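Stories > Short fiction > Lidonard

Wed 13 May
By Ayman Chamoun

The ferry to Lidonard stopped running in October, and after that Worku had to take the post across himself. He had a boat with a bad engine and a coat that had belonged to the last postman. The crossing took an hour if the wind was behind him.

There were 4 houses left with people in them. Three of them got bills. The last, up past the chapel, got a letter every week from the same sender, and the old man who lived there never opened them while Worku was standing at the door. He put them on the shelf by the clock and asked what the sea was doing.

"Coming up," Worku would say, or "Flat."

In the new year the letters stopped. Worku walked up to the house anyway. He told himself it was on his way, though the path went nowhere else.

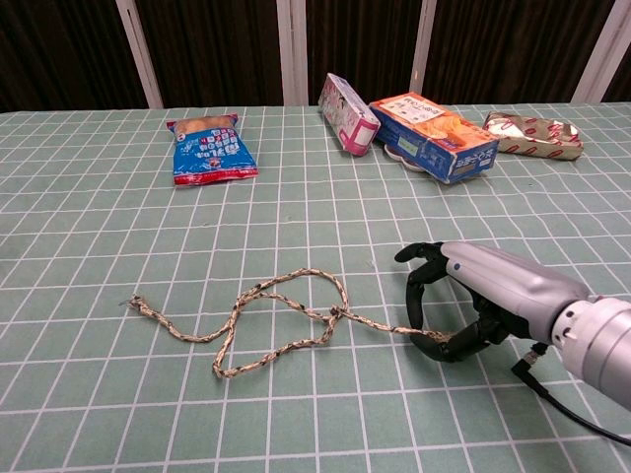

A braided rope, held at one end.

"Nothing today," he said.

The old man nodded and went to put the kettle on. The letters were still on the shelf, all sealed, with the clock pushed to one side to make room.

"My brother," the old man said. "He wants me to sell the house."

"You haven't read them."

"I read the first one."

They drank the tea. Rain started on the roof and Worku looked at the window, thinking about the engine. The old man took down the top letter – the latest one – and turned it over a few times. Then he got a knife from the drawer and slit it open.

It was one page. He read it slowly and passed it across the table. It said the brother had sold his own place and would like to come over, if there was a bed, and did the ferry still run.

"What's the sea doing?" the old man asked.

"Coming up," Worku said. "It should be better by Friday."

604 shares | 4 comments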